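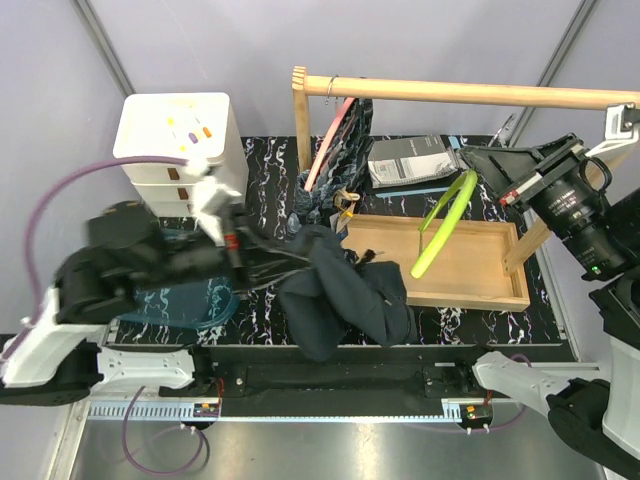
TUDMONT, 2024-03-19 - The Fliver Rowing Series has confirmed the format and entry rules for its coastal sculling championship, to be held at Tudmont in June. Entries are open to single and double sculls in open, women's and masters categories.

Racing will take place over a 6 km course with two turning marks. Crews start in heats set by series ranking, and the fastest finishers from each heat advance to the final. A total of 69 boats will be accepted. Remaining places go to unranked crews in order of entry.

Series points will be awarded under the existing scale, with 420 points for a win in the final. Nitach Rowing Club leads the club standings with 1,135 points, ahead of Lâm.

"The start line has been moved offshore to give outside lanes the same run to the first mark," said race director Chrysoula Zacharopoulos. "Turning rules are unchanged."

All hulls must pass a weight and buoyancy check before launching. Crews that miss their check-in time will be moved to the last heat. The draw will be published after entries close.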